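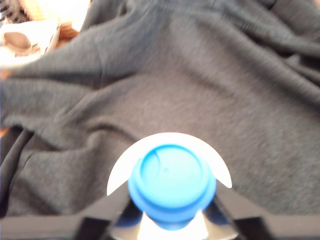 Figure 4. Vue depuis le poignet, pince A : pièce bleue tenue entre les deux doigts noirs, textile gris à l'arrière-plan.

4.2 Comparaison des deux pinces sur fond textile

Nous avons repris le protocole de la section 3 en changeant seulement l'effecteur. Pince A : doigts noirs mats, inclinés vers l'intérieur. Pince B : mors parallèles, fournis par Rarport. Même bras, même contrôleur (Valoser), mêmes gains. Les essais sur table nue sont dans la section précédente, on n'y revient pas.

Le fond textile pose deux problèmes distincts. D'abord la segmentation — plis et ombres du tricot génèrent des contours parasites, surtout en éclairage fort. Ensuite le contact : la maille cède sous les doigts, la hauteur de saisie n'est plus celle du modèle. Mollah et Espinoza avaient déjà signalé le second point lors de la campagne d'avril, sans le quantifier.

Dans le cas de la figure 4, la couleur de la pièce suffit à l'isoler du tissu. La plaque claire en croissant, derrière la pièce, est en revanche surexposée dans sa partie haute, et le métal en bas de l'image renvoie un reflet presque blanc. Ces deux zones sont masquées avant le calcul de pose. Masque fixe, tracé à la main une fois par pince. Un masque adaptatif a été essayé par J. Daza puis abandonné, trop lent pour la boucle de commande.

Au total 3 654 saisies retenues, les deux pinces confondues, avec 12 objets. Les essais interrompus par un arrêt du contrôleur sont exclus. Chaque objet est présenté dans 4 configurations de tissu : tendu, plissé, bombé, en creux. L'opérateur remet le textile en place entre deux séries, donc la répétabilité des plis reste approximative, il faut le garder en tête pour la lecture des résultats.

Tendance générale : la pince A pince mieux les petits cylindres sur tissu plissé, la forme en V des doigts recentre la pièce. La pince B garde l'avantage sur les objets plats. Sur tissu tendu, pas d'écart net. Les échecs de A viennent surtout de la maille prise entre les doigts en meme temps que l'objet ; ceux de B, d'une approche trop haute. Pour B, abaisser la consigne a corrigé une partie des cas mais accroche le tissu ailleurs.

Reste la mise au point. L'image de poignet est douce partout, y compris sur la pièce, et l'estimation d'orientation en souffre. M. Khan propose une optique à focale plus courte, montage pas encore validé. Les résultats par objets sont donnés au tableau 2.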